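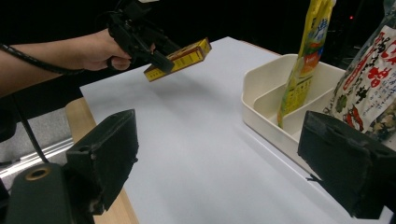

Visit to the Gostex open day, 23/06/2018

Gostex opened its packing hall in Girard to visitors for the first time since the move, and I went along with Annick Sawatzky, who had the spare ticket. Entry was $3, paid at the side door, and the money came off anything you bought in the shop later.

The company packs dry groceries for small import stores. A lot of it comes from Japan: seasonings, soup bases, snacks, tea. The goods arrive in bulk cartons and leave as mixed orders, and the part in between is what most people had come to see.

We joined the second tour, led by Carter Després. He has been on the packing side for years and kept the talk short. The first stop was receiving, where cartons are checked against the delivery sheet and given a shelf number. There are 74 shelf bays. The lighter goods go up high and the glass stays at knee level. Staltis, the trucking firm, had a van at the dock, and the driver let the children sit in the cab.

The sorting tables were the best part of the visit. White sheets cover the work surface, which makes the printed packets easy to pick out. Divided plastic trays hold the goods for an order. Bags stand upright in the tray, with small cardboard boxes laid in afterward where there is room. A yellow box with red and white stripes is a small thing, but the packaging is bright and I could have looked at it for a long time. Some of the bags have large red brush-style lettering and pictures of leaves and food, and Annick, who reads a little Japanese, spent a while on the small print.

Carter explained that an order is laid out in full before anything goes into a shipping carton. Crushed corners are the most common complaint from stores, so soft bags go around the outside and boxes in the middle. Anything dented is set aside and sold in the shop.

After that came labeling, which was noisy and hard to follow from the back of the group. Next year they should split the tour at this point. The machine is a Vadari and it jammed 2 times while we stood there. The operator cleared it with a ruler.

The shop was open until closing. I bought a bag of rice crackers and two packets of soup base with bent corners. The line for the register ran out into the hall. Tea was free, and there were stools along the wall.

Parking is on the gravel lot behind the building, and bus 29 stops at the gate. A smaller open day is planned for August, with the receiving area closed. Sign up at the front desk or by phone.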